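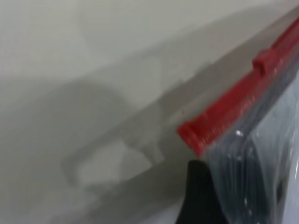

4.2 Closing and Checking Slider Bags

This section applies to Zellent clear slider bags used for storing small parts and dry goods. For bags without a slider, see 4.3.

1. Lay the bag on a clean, flat surface with the zipper strip facing you.

2. Fill the bag to no more than two thirds of its height. The maximum load is 800 g.

3. Wipe any dust or crumbs from the track with a dry cloth.

4. Press the air out by hand, working from the bottom of the bag toward the opening. Leave the last few inches of the strip open.

5. Hold the end cap between thumb and finger. With the other hand, push the slider along the strip until it stops against the cap.

6. Press down on the slider once at the stop. The last part of the track does not seat fully until this is done.

7. Turn the bag upside down over the surface. If anything falls out, open the strip all the way and repeat from step 3.

Note: A stiff slider can be eased with one drop of warm water on the track – do not use oil. Dry the track before filling the bag.

Note: Hang filled bags by the strip only on the Dastgate rail, part 969. Leave the slider at the closed end.

CAUTION: Do not pull the slider off the end of the strip. It cannot be refitted.

CAUTION: Keep bags away from small children. Do not heat a closed bag.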